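Handout 4: Planning and Budgeting for a Small Robot Cell
Course notes, September term
Instructor: Baptiste Langlois. Lab sessions: Ismael Prado, Gelwood building.

Read this before the lab session and bring your blank cost sheet. The worked case is the Rodrigues order desk, which wants one arm to handle small boxed goods on a slotted rack. We will use the same case through Handout 6.

1. Start with the task, then the arm

Most first budgets begin with a catalog page for an arm. Start with one sentence that says what has to move, from where, to where, and how often. For the Rodrigues case the sentence is: "Place small boxes into the lanes of a display rack, 200 boxes per shift, one box at a time."

That sentence already settles several lines on the cost sheet. The boxes are small and light, so payload will not drive the price. Reach and clearance might. The hand has to come down between whatever is already on the rack, and the arm must get to the farthest lane without its own elbow hitting the table.

2. What goes on the cost sheet

Students tend to list the arm and forget the rest. Use these headings:

Arm and controller
Gripper and fingers
Table or mount
Rack, tray or other fixture
Guarding and emergency stop
Simulation software
Installation and wiring
Training
Spare parts, first year
Contingency

Simulation gets its own line. In this course the layout is tested in simulation before a purchase order is written. It costs staff time as well as license fees, and both belong on the sheet.

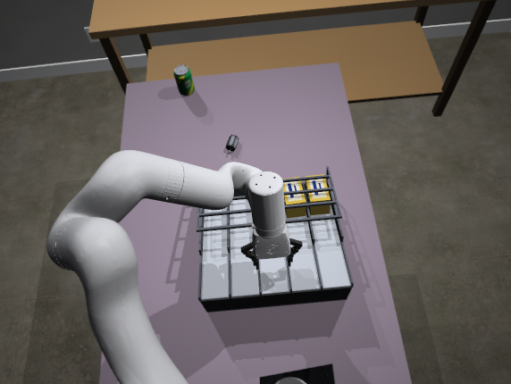 Figure 1. Simulated layout with the gripper over the rack. Two boxes are at the back right.

Look at Figure 1 with the reach question in mind. The arm comes in from one side of the table and the rack lies across its path. If the base moves, every reach distance changes with it, so fix the base position early and write it on the layout drawing. The rack also has dark rods across its rear half. Any finger you quote has to work around them.

3. Getting quotes

Ask at least two suppliers, and give both the same task sentence and the same layout drawing. For the case study we use quotes from Reller and Jernen.

Reller quotes the arm and controller as one price and lists the gripper separately. The fingers are extra: $811 for a set cut to fit the box. Jernen includes standard fingers, but charges $2,000 for a site visit before it will confirm delivery. Neither quote is wrong. They put the costs in different places, and your job is to move them into the same rows before you compare totals.

Check each quote for:
– delivery time, and when that clock starts
– who pays freight
– whether training is for one person or a group
– what the warranty says about the gripper (it is often shorter than for the arm)
– how long the price holds; Reller holds its price for 35 days

If a line is missing from a quote, write "not stated" and ask. Do not enter zero.

4. Fixtures and fingers

Fixtures are the line most often set too low. A rack made for people to load may need changes before a gripper can load it. Lane width, divider height and the space above each lane all matter, and so does the room left for the fingers to open once the box is down. 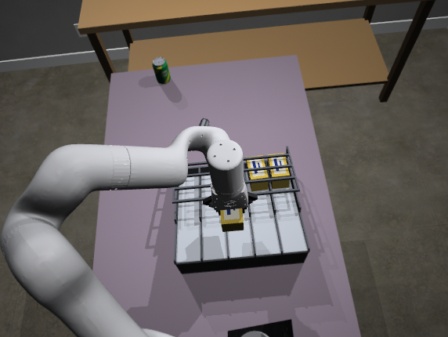
Figure 2. A box held just above the rack, with two more in the rightmost cells of the back row.

The case in Figure 2 is the one to plan for: a box in the fingers, with others already placed. An empty rack is the easy test, and a layout that passes only with an empty rack will cost money later. In your simulation, run the last open position as well as the first, and note the smallest gap between the fingers and the nearest box or bar.

If the gap is too small you have three choices – narrower fingers, a wider rack, or a different approach angle. The first two go on the cost sheet as parts. The third goes on as programming hours.

5. Contingency

Carry contingency as its own row. Do not spread it through the other rows, where it gets lost or spent by accident. State which risks it covers. For the Rodrigues case the main ones are a second set of fingers, a rework of the rack, and extra installation hours.

6. To do before lab

a) Write a task sentence for the Rodrigues case in your own words, with the shift volume.
b) Enter both quotes in the cost sheet, row by row.
c) Mark every "not stated" item and draft one email to each supplier.
d) Sketch the table from above, showing the base, the rack and the side where an operator would stand.

Lab starts at 2:00 p.m. Ismael Prado will check sketches at the door. Sheets without a contingency row will be handed back for correction before you start on the simulation stations.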